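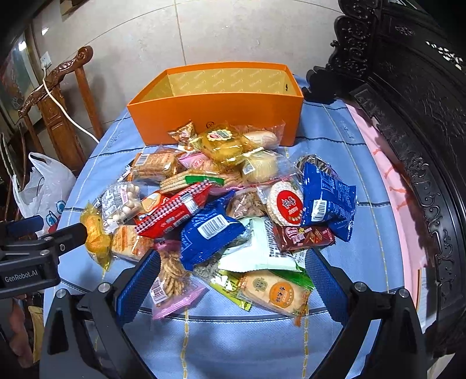

六月,上午9:40。零食分拣,续前。

圆桌铺蓝格桌布,散件全部堆在桌面,橙色无盖纸盒放在靠里一侧,分完后装回。盒内衬淡金色纸,装盒前不拆。

分类按包装,不按口味:
一、透明袋。面包卷、圆形糕点、叠装饼干、橙褐色脆饼、白色小球糖。标签朝上摆。
二、有色包装。黄色玻璃纸蛋糕(圆标,红绿图案)、黄色袋饼干、红白格纹包装。
三、小件。金箔糖,一端拧花,粉白色。粉白小包装归入此类。
四、绿带捆扎的圆形薄脆饼。整捆取放,不拆带,不竖放。

带条码贴纸的先登记再入盒。登记表沿用Esta模板,编号从831起,条码栏不得留空。没有条码的填包装颜色,两类不要混在同一页。

装盒顺序:薄脆饼捆在底层贴壁,其次叠装饼干,面包和糕点放上层,小件最后填缝。脆饼不压重物。盒子装不下的转入Plastico收纳箱,箱号53,放架子第2层。

遗留问题:
蛋糕与面包卷的保质期未核对,核对前不入柜。
白色小球糖的纸标签内容未录入。
Afiq Saragih建议糕点单列一类。暂不改,下次分拣时再定,表头先空出一栏。

桌布用完抖净,叠好放回102柜。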